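Trota Heated Airer: Owner's Guide
Section 4. Setting up and first use

Revised 9/11/24. Replaces the January version, in which steps 3 and 4 were printed in the wrong order. If you own that version and your airer leans to one side, you now know why.

4.1 Before you start

You will need a flat floor, a wall socket within reach of the lead, and about as much patience as a flat-pack bookcase asks for. No tools are supplied. None are required, whatever the cardboard tray shaped like a spanner may suggest.

Check that the carton holds the base, two wings, the control box, the cover and a bag of four feet. Spare feet can be ordered from Groralex under part number 2059.

CAUTION: Do not use an extension lead. Do not stand the airer in a bathroom, in a shower tray or on a landing that anybody hopes to walk along.

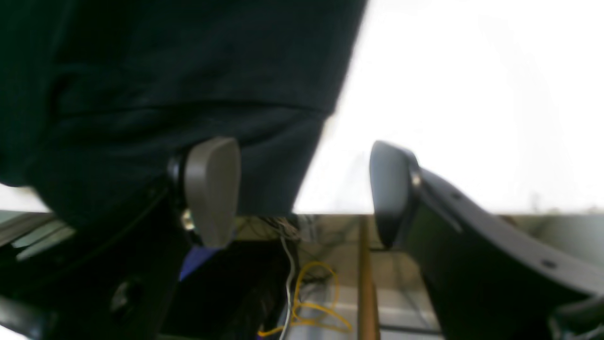
Photo: Michailidis for Groralex

4.2 Putting the airer together

1. Lay the base on the floor with the sockets facing up.

2. Push a foot into each corner until it clicks. The fourth will be stiff. It always is, and we have written to Stunero, who make the feet, more than once.

3. Turn the base over. Fit the left wing, then the right. Each is stamped L or R on the underside of the hinge, in very small letters.

4. Raise both wings until the stays lock. Pull down gently on each to make sure. A wing that hasn't locked will hold until you have finished loading it.

5. Clip the control box to the end rail with the dial facing outwards.

6. Plug in and switch on. The green light should come on within 30 seconds. If it comes on red, see 4.5.

NOTE: The bars may smell faintly of hot dust during the first hour. Open a window. The smell goes.

4.3 Loading

Spin everything first, at the fastest speed its care label allows. The Trota is a drier of damp things. It has no answer to a dripping bath towel, and the floor beneath will be the first to find out.

Hang thick cotton over two bars with a gap between them, so that warm air can get up the middle. Give seams and hems the best of the heat, as they're always last to dry. 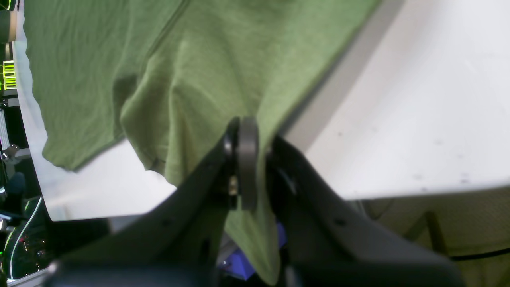 4.4 Using the cover

1. Drape the cover over the loaded airer with the zip at the front.

2. Leave a hand's width open at the bottom. Sealing it all the way round makes a small, expensive greenhouse.

3. Set the dial to 47 for mixed loads. The scale runs to 100 and is not in degrees or minutes. It was like that when we took over the design.

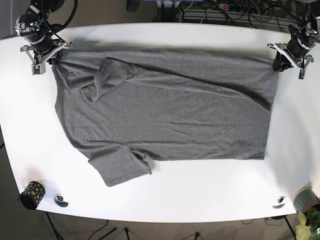 Knitwear should never go over the bars, where it will dry with a ridge across the chest that no amount of standing up straight will hide. Lay it on the flat rack across the top, dial at its lowest, and turn it once. T-shirts in a heavier knit can go there too. Smooth them out sideways on a table first and turn the sleeve in over the body, as with the grey one, and they'll take up far less of the rack. Expect to unfold the sleeve halfway through, or it will stay damp underneath.

Trousers are simpler. Put one leg on top of the other, smooth them lengthwise and lay them over the outer bars by the knee.
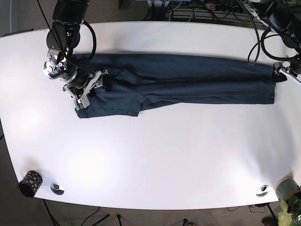 Turn the pockets out if they are lined. Linings hold water long after the legs feel done, and you will notice at the bus stop.

4.5 If the light is red

Switch off at the wall and wait for the bars to cool. Check that the control box is fully clipped on and that nothing is hanging over it. Socks are the usual culprits. Switch on again. If the light is still red, unplug the airer and ring Groralex with the serial number, found on the underside of the base, beneath the washing you have just hung up.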